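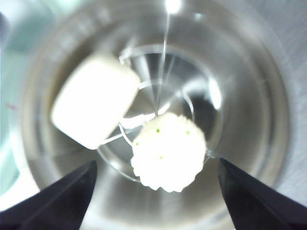 Récipient rond, acier inoxydable - vue de l'intérieur.

Récipient rond Javard en acier inoxydable
Référence : Javard 170

Le récipient Javard est destiné aux collectivités, aux établissements d'enseignement et aux ateliers qui doivent conserver ou trier de petits articles. Sa forme cylindrique et profonde permet d'en contrôler le contenu d'un simple regard, par le dessus.

Caractéristiques
Matériau : acier inoxydable
Forme : ronde, à paroi haute
Diamètre : 170 mm
Conditionnement : carton de 10 pièces
Garantie : 2 ans

Entretien
Laver à l'eau tiède savonneuse avant la première utilisation, puis essuyer avec un chiffon doux. L'emploi de produits chlorés ou de tampons abrasifs est exclu de la garantie.

Commande et livraison
Les commandes sont reçues par le service des équipements de Nutcombe. La livraison est offerte à partir de 99 € d'achat - hors îles et zones de montagne. Les établissements publics peuvent régler par mandat administratif.

Pour toute demande de devis ou de pièces à l'unité, veuillez vous adresser à Mme Davina Menzies, service des équipements. Les réclamations relatives au transport sont traitées par M. Georges Awwad.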